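I finally sat down and learned how File History works on Windows and I'm a bit giddy about it, so you're getting a thread. Grab a tea.

Background: I've had this laptop for years and my idea of a backup was emailing myself a document now and then. Subject line "final", then "final 2", then "use this one". You know the sort of thing.

Then in April I saved over a whole chapter of the family recipe book I've been typing up for my aunt. Opened it, selected everything by accident, typed one letter, saved, closed. Gone! I stared at a page with a lower case "g" on it for a good long while.

I moaned about it to Cremilda Lacerda, who I used to share a desk with, and she said have you got File History switched on? I said what's File History. There was a pause on the phone.

So. File History keeps copies of the files in your Documents, Pictures, Desktop and so on, and puts them on another drive. Every time it runs it looks for anything that has changed and saves the new version next to the old ones. You can go back and pick whichever you like.

You do need a second drive for it, or a folder on the network. I dug out an old external one I'd labelled Koller (I name all my drives, the laptop is Jidel, please don't ask) and plugged it in.

To find the thing: click Start, type "file history", and pick the Control Panel result that says something like "Restore your files with File History". That one opens the restore window, so look for the main File History page in Control Panel if you want the on switch. I went round in circles for a bit there.

It spotted the drive straight away. I pressed Turn on. And that was the whole setup! I'd put aside an entire evening and had a packet of biscuits open.

Next bit: Advanced settings, on the left. This is where you choose how often it saves copies. Mine was set to every hour. You can go down to every 10 minutes, which I tried, and then put it back to hourly as I don't type that fast.

There's also a setting for how long to keep the old versions. The default is forever. Lovely idea, but my drive isn't very big, so I picked "until space is needed" and it sorts itself out. 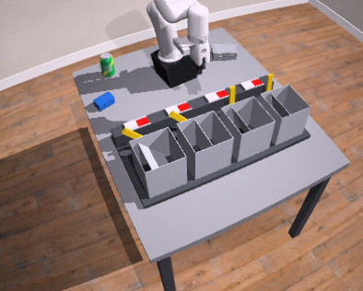

Now the fun part, getting something back. Open File Explorer, go to the folder your file is in, right-click the file and choose "Restore previous versions". You get a list with dates and times next to each one.

Double-click one and it opens so you can have a look before you decide. I love this. I sat there opening old versions of a shopping list just to see them.

When you've found the right one, click Restore. If the file is still there it'll ask whether you want to replace it. The little arrow beside the button gives you "Restore to", and you can put the old copy in a different folder and keep both. I do that every time now.

I tested it properly too. Made a document called Okilen (a word my nephew made up), wrote 12 lines in it, ran a backup, deleted 5 of them, ran another backup. Both versions were there waiting. Then I deleted the whole file and got that back as well!

For a deleted file you can't right-click it, obviously, so you use that restore window I mentioned earlier. It's got big arrows at the bottom to go back and forward through time and a green button in the middle. Very satisfying to click.

A few things I got wrong, so you can skip them:

I thought it would cover everything on the computer. It doesn't. It only looks after certain folders. I keep my scanned letters in a folder straight on the C drive, and that wasn't being copied at all.

The fix on Windows 10 is in Settings, under Update & Security, then Backup, then "More options". There's an "Add a folder" button. On Windows 11 I couldn't find that button anywhere, so on my mum's machine I just moved her folder inside Documents.

Also, if you unplug the drive it can't save to it. Sounds daft to write down, but I took mine to my sister's and left it there for 13 days. There's a "Run now" link on the File History page, so I pressed that the minute I got it home and it caught up nicely.

And it won't rescue Windows itself. If the computer won't start, or a driver has gone funny, you want something else for that. File History is for your own stuff, your letters and photos and half-finished novels.

Ayman Zaki asked under my last post whether it replaces keeping things online. I wouldn't say so! I've got both going. My photos go up to an online folder and File History does its thing at home, and between the two I sleep pretty well.

Someone else asked if it slows the laptop down. Mine's an elderly machine with a noisy fan, and the first run was slow as it had years of photos to get through. I left it going and watched telly. Since then I haven't noticed it at all.

Oh, and do have a look inside the drive if you're curious. There's a folder called FileHistory, and inside that your files are just sitting there as normal files with the date and time tacked on to the name. So even on a different computer you could plug the drive in and copy things off by hand. I found that really reassuring.

I've now set it up on 2 more computers, my mum's and the one at the allotment club we call Prusier. Mum's only question was whether it would get rid of her solitaire. It did not.

As for the recipe book, I had to retype the chapter from my aunt's notebook, as I'd only switched all this on afterwards. Her handwriting is something else. I'm still not sure if one of the puddings wants ginger or garlic, so I'm ringing her tonight.

If you get stuck finding the "Restore previous versions" bit on Windows 11, try "Show more options" at the bottom of the right-click menu, it may be hiding in there. Shout if it isn't and I'll have a rummage on mum's!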